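ok I have opinions about airport lounge food and a long layover in Altau to share them in, so buckle up

First thing: I got into the Wunero lounge on a day pass because my connection to Skosamgate got pushed to 10 at night. I was picturing soup. Real soup, in a bowl, maybe a bread roll!

There was soup. It was tomato and it was great and I had 2 bowls. Then they took it away at three in the afternoon and put out crackers. Just crackers, until dinner!! 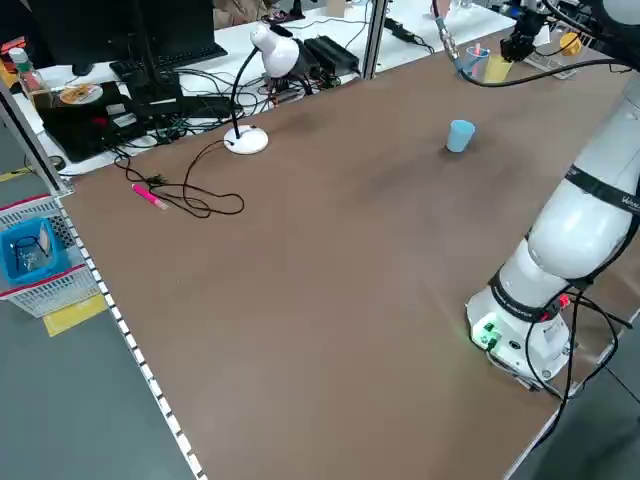
Last updated: Saturday, 9:21 pm

Dinner was a noodle bar, and the guy running it (hi, if you ever see this) let me have extra chili oil without making a face. Best thing I've eaten in an airport since that dumpling counter closed.

People keep asking me if a day pass is worth it. If your wait is under three hours, no, go buy a sandwich and sit by a window. If you're stuck all day like me, you'll drink enough coffee to break even.

Also, showers! You have to put your name down at the desk and I was number 21 on the list. I got called right as I sat down with my noodles, of course. Took the shower, came back, noodles gone.

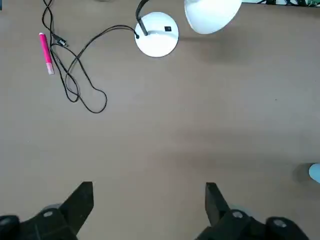
Intan Osman
Travel writer

Someone replied asking about seats. Go left when you walk in, past the newspapers. The chairs by the bar look comfy but they're right under the speaker and you will hear every single boarding call for Lumbantobing.

Oh and the wifi kicks you off after 300 megabytes and you have to go get a new code. I got to know the desk lady pretty well.

Ikhsan, if you're reading this, yes I remembered your pineapple cookies, and no, they may not all make it home

Boarding now, will do a post about the plane meal if I'm still hungry enough to care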